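How Do You Teach a Robot to Open a Closet?

Think about the last time you learned to do something with your hands. Maybe it was tying a shoe, cracking an egg or swinging a bat. Did you learn it from a long list of instructions? Probably not! Somebody showed you, you tried it, and you got a little better each time.

Robots can learn that way too, and it is one of the coolest parts of robotics.

Two ways to show a robot

The first way is by hand. A person takes hold of the robot's arm and gently moves it through the job — reach out, close the fingers, pull back. While this happens, sensors in the arm's joints keep track of how far each one bends. Joints on a robot arm are a lot like your shoulder, elbow and wrist. Later the robot can play those same movements back.

The second way is by remote control. The person doesn't touch the robot at all. They hold a pair of controllers, and when they move their left hand, the robot's left arm moves. When they squeeze, the robot's fingers squeeze. This is called teleoperation (say it like this: TEL-ee-op-er-AY-shun). "Tele" means "far away," just like in telephone and television.

Practicing in a pretend house

You can use remote control on a robot that isn't even real! Jeanie Laing teaches robots at a lab called Drellorum, and a lot of her work happens in a simulation, a kind of video game where things are built to fall, slide and swing much as they do in real life. Her pretend robot is named Rennie, and one of its lessons is opening closet doors.

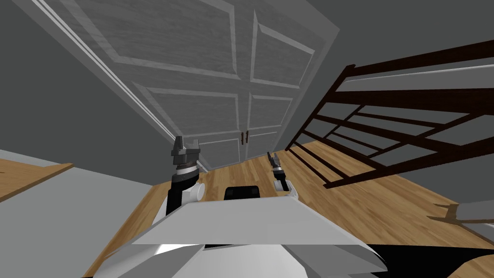
Rennie's arms and a white double closet door, all made by a computer. Can you find the two small door handles?

If the room looks tippy to you, try leaning your head to one side. Then look at the grippers, which are the robot's hands. They have fingers, but no thumbs or soft skin like yours.

Jeanie says doors are harder than they look. Put your own hand on a closet handle and notice everything you do. You reach, you grab, you pull, and then you step back so the door doesn't bump your toes. A robot has to learn every bit of that, even the stepping back.

Again! Again! Again!

One showing is called a demonstration. For the closet lesson, Jeanie and her teammate Finlay Farquharson recorded 514 of them. That is a lot of closet doors! Finlay's best day was a Wednesday, when he did 87 before dinner.

Why so many? If you only ever saw one closet, you might think all closets worked like that one. So the team starts the robot in different spots and changes the doors. A computer program then studies all the demonstrations and looks for patterns, and after that Rennie gets to try on its own.

Mistakes help too. When Rennie misses a handle, Finlay picks up the controllers and shows it how to fix the miss.

Try it yourself

Grab a friend and a pair of kitchen tongs. Your friend is the robot and has to keep both eyes closed. Stand behind them and guide their arm until the tongs pick up a sock. Now try it using only words. Which way was faster?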